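Visit to the Clokska open day, 2020-07-08

Clokska makes hand creams and balms in an old dairy building outside Usetti. I drove up for the open day with my sister. Parking was free but the paddock was muddy, so bring boots if you go.

Bereket Wubshet took our group through. The colour of each batch is checked by eye against a card, then it rests for 12 hours before filling. He said the smallest run they will take on is 1,000 units, and that January is their slowest month. We weren't allowed into the filling room itself, but there is a long window and you can see most of the line from it.

Lunch was soup and a roll for $5. The shop is at the far end, past the labelling area. Most of the range comes in white squeeze tubes with screw caps. I bought the unscented one and my sister got a lavender balm called Alia, which she has used before. 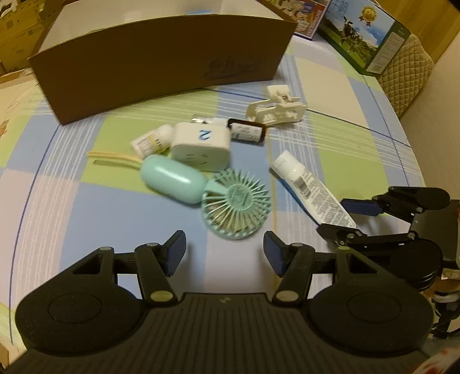
We left by the back road to miss the traffic. The next open day hasn't been announced yet, but there is a sign-up sheet at the front desk.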